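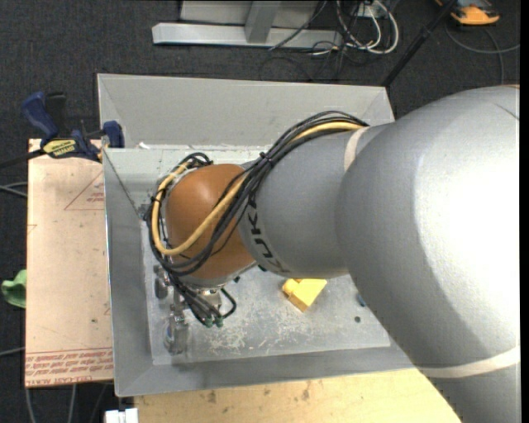 # The last few parts in the bin

Emptying a bin is easy for a robot until the bin is nearly empty. When parts are heaped up, almost any grasp will do, and if one fails there is another part beside it. A single block close to a wall is harder. The gripper has to fit between the block and the sheet metal, and the cables and hoses on the wrist have to go somewhere too.

That is the problem the software group at Relura has been working on at its Venwood site. Its planner, called Siva, runs a KUKA arm over grey metal bins with sloping sides.

## Planning for the hoses

Most planners check the arm against a solid model of itself. Hoses and cables are left out, as they move and are awkward to model. Siva wraps them in a padded shape that changes with the wrist angle. The first version, tested in February, was too cautious and turned down grasps that were perfectly safe. The current one is tighter on the side facing away from the bin wall.

For each pick it draws up 236 candidate grasps and throws out those that would bring the wrist too close to the rim. The rest are ranked by how far the arm must turn its last joint. Planning time is capped at 100 milliseconds. If nothing passes, the arm tries to nudge the part away from the wall and looks again.

## Scratched metal

Perception has taken longer than planning. A worn floor scatters light, and the depth data comes back with holes and false edges. Relura now stores a background map of each bin and compares every new view with it. Fresh scratches still cause trouble, so the map is rebuilt after every 11 full cycles.

In the latest trial the system made 1,220 picks. Most of the failures came from parts resting in the corners, where the nudge move has little room to work. A second push direction is being written now.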